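**Ticket:** Captions drift out of step in the second half of *Purari*
**Opened:** 20 Oct 2025
**Status:** Waiting on customer

Hi there, and thank you so much for writing in with such a thorough note! I know how maddening it is to settle in for a long film and find the songs and the subtitles going their separate ways. I watched the first half of *Purari* on my own account before replying, and the captions were spot on right up to the interval card, so I can see why you thought your TV was the trouble.

Your message said the English lines start showing up early right after the interval, and that by the big wedding number they're a full 11 seconds ahead. I got the very same thing on the Arnix TV app, version 5, and also in a browser. Your television is fine, and so is your internet connection.
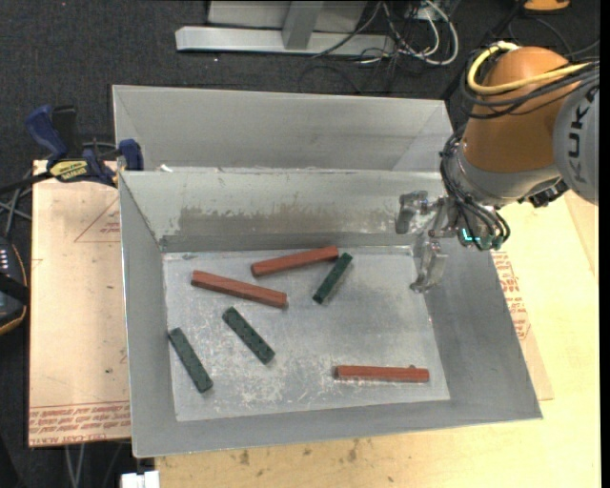 Going back through our older tickets, I found three from June that sound a lot like yours, all of them for films from the Buzatu catalog. Those had been supplied with a caption file timed to the theatrical cut, and the streaming cut had a longer title sequence after the interval. I have a strong hunch we're looking at the same mix-up with *Purari*, though it wouldn't quite explain why the gap keeps growing, and I'd like our captions team to check that before I promise you anything.

What I've tried so far:

- Signed out and back in on the TV app: no change
- Cleared the app's saved data: no change
- Switched from English to English (SDH): in step all the way through the wedding number
- Played the Hindi audio with captions off, then turned them on after the interval: still early

So for tonight, if you'd like to finish the film, please go with English (SDH). You'll find it under the speech bubble icon while the movie is playing. It does add notes like "[drums]" and "[door closes]", which some folks find a bit distracting, but every line of dialogue lands where it should.

I've also put 14 more days on your rental so you aren't racing the clock. It may take about an hour to show up under My Movies.

One favor, when you have a minute: could you tell me whether you see the same drift on *Ivell*? It came to us in the same delivery, and I noticed it in your watch history page when you sent the screenshot of your account. If you haven't started it yet, no need to sit through it on my behalf. I'll leave this ticket open in the meantime and write again once the captions team gets back to me.

Warmly,
Arnix Viewer Support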